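Pondance Self Storage
Frequently Asked Questions

What sizes do you have?
Units come in 4 sizes, from a walk-in closet up to a space that holds the contents of a three-bedroom house. The size guide at the front desk shows what usually fits in each one. If you are between two sizes, take the smaller one first. Moving up later costs nothing as long as a larger unit is open.

How long do I have to rent?
The shortest rental is 30 days. After that you pay month to month and can leave whenever you like, with notice given in writing or through your online account.

When can I get to my things?
The Pretau Road building opens at 6 a.m. and closes at 10 p.m. The Kobzar Street building closes at 9 p.m. Gates lock at closing time, so please start loading out early enough to be finished. Your gate code works only at the building where you rent.

What do I need to bring on move-in day?
A government photo ID, a payment card and your own lock. We sell disc locks at the desk if you forget. Set aside 45 minutes for the paperwork and a look at the unit before you start unloading.

Is my property insured?
Every unit needs coverage. Many homeowners and renters policies extend to storage, so check with your insurer and bring a copy of the page that shows it. If you have no policy, you can add our plan, which covers up to $3000 per unit. Jewelry, cash, and collectible coins or stamps are excluded.

What can't I store?
No food, plants, animals, fuel, paint thinner, fireworks, propane tanks or tires without rims. Mowers and other gas equipment must be drained first. Nobody may sleep or run a business in a unit.

Are the units heated?
Indoor units at Pretau Road are kept between 55 and 80 degrees all year. Drive-up units at both buildings are not heated or cooled. For wood furniture, photographs, records and electronics, choose an indoor unit.
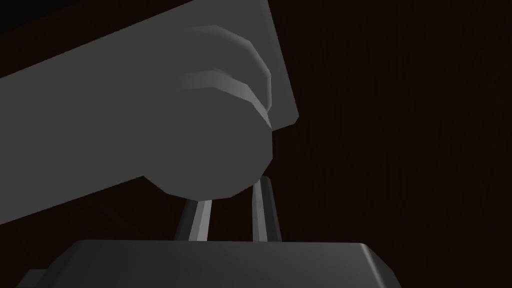 How should I pack?
Use boxes of the same size where you can and fill them to the top so they don't crush. Label two sides. Leave a gap along the back wall for air, and keep mattresses off the floor on a pallet or a sheet.

How do I pay?
Bills go out through Renditel, our online account system. You can set up automatic payment there or pay by card at the desk. A late fee is added on the sixth day after the due date.

How do I move out?
Empty the unit, sweep it and take your lock off. The unit stays in your name while a lock is on the door. Stop by the desk or close the rental in Renditel, and your deposit goes back to the card you used.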